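Section 4: Winding a Skein and Filling Bobbins

Applies to the Divau hand winder, the Divau table swift and the Flindimari bobbin rack. Instructions for the motorized base are in Section 6. Revised 4/10/23.

4.1 Before you start

Yarn sold in skeins must be wound into a cake or onto bobbins before it is used for weaving or knitting. Do not pull working yarn straight from an open skein. The loops shift against each other and lock.

You will need:
The winder, with its clamp and yarn guide arm
The swift, with its clamp
One skein, still tied
Sharp scissors
Empty bobbins, if you are filling the rack

Choose a table with a square edge. The winder clamp grips edges up to 2 inches thick. Rounded or beveled edges will let the clamp creep under load.

4.2 Mounting the winder and swift

1. Turn the clamp screw on the winder counterclockwise until the jaw is fully open.
2. Slide the jaw over the table edge and tighten by hand. Do not use pliers.
3. Swing the yarn guide arm out until it clicks.
4. Mount the swift to the left of the winder. Leave at least 3 feet between them. A shorter distance makes the yarn leave the swift at a steep angle and raises the tension.
5. Check that the eye of the guide arm is level with the middle of the swift. If it is not, raise or lower the swift post and tighten the collar.
6. Turn the crank one full turn with no yarn on the spindle. The spindle should move freely with no scraping.

Caution: Overtightening the clamp can crack the jaw. Stop when the winder no longer rocks.

4.3 Placing the skein

1. Untwist the skein and open it into a loop. Leave all ties in place.
2. Put both hands inside the loop and snap it outward once or twice to line up the strands.
3. With the swift closed, place the loop over the ribs.
4. Open the swift until the yarn is held without sagging, then lock the collar. The strands should still give when pressed with a finger.
5. Turn the swift slowly by hand and look for strands that cross from one side of the skein to the other. Move them back into line.
6. Cut the ties. Cut the tie that holds the two yarn ends last.
7. Choose the end that lies on the outside of the skein. If it passes under other strands, use the other end.

Note: Virág laceweight is tied in four places with a figure-eight tie. Cut these ties at the knot only. The tie yarn is close in thickness to the working yarn and the two are easy to confuse.

4.4 Winding a cake

1. Pass the yarn through the eye of the guide arm from back to front.
2. Lay the end in the slot on top of the spindle, leaving a 6-inch tail.
3. Hold the tail down with one finger for the first few turns.
4. Crank clockwise at a slow, even speed. Let the swift set the pace.
5. Stop when the swift stops. Do not pull through a snag. Back the crank off half a turn, free the strand by hand and continue.
6. When the skein is finished, tuck the outside end under the last wraps.
7. Lift the cake straight up off the spindle. Keep the center tail clear of the slot.

A cake wound too tightly will feel hard at the core. Wool wound this way stays stretched, and a swatch knitted from it will shrink at the first wash. Wind it a second time from the center tail with less tension.

4.5 Filling bobbins for the rack

1. Remove the cake spindle by pressing the release tab and lifting.
2. Fit the bobbin adapter. The flat side of the adapter faces the crank.
3. Push an empty bobbin onto the adapter until it seats.
4. Tape or knot the yarn end to the bobbin core.
5. Wind back and forth across the full width, building the ends up slightly first - this keeps the middle from slipping over the edge later.
6. Stop when the yarn is level with the flange. An overfilled bobbin will drag in the rack.

Label each bobbin before putting it away. The rack cards have space for fiber, weight and lot number. Lot numbers matter most with hand-dyed yarn, where two lots of one color can differ enough to show as a line in the cloth.

4.6 Yardage counter

The Cemton counter clips onto the guide arm and reads in yards. Press and hold RESET before each skein. The display stores a running total as well as the current skein, so a reading such as 2,217 after a short wind means that the total is being shown. Press MODE once to return to the skein reading.

Clean the measuring wheel after every 3,000 yards, or sooner if you are winding mohair. Use a dry brush. Oil on the wheel will make it slip and the counter will read low.

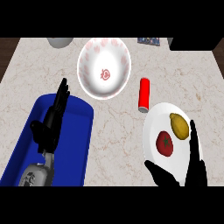
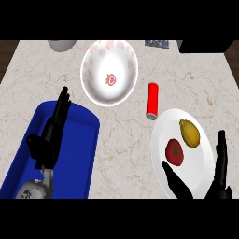
Fletcher Tamihana: Step 5 in 4.3 should be in bold. I skipped it with a laceweight skein and spent most of an evening on the crossed strands. One question on the counter - does it hold the running total when the battery is changed, or should I write the number down first?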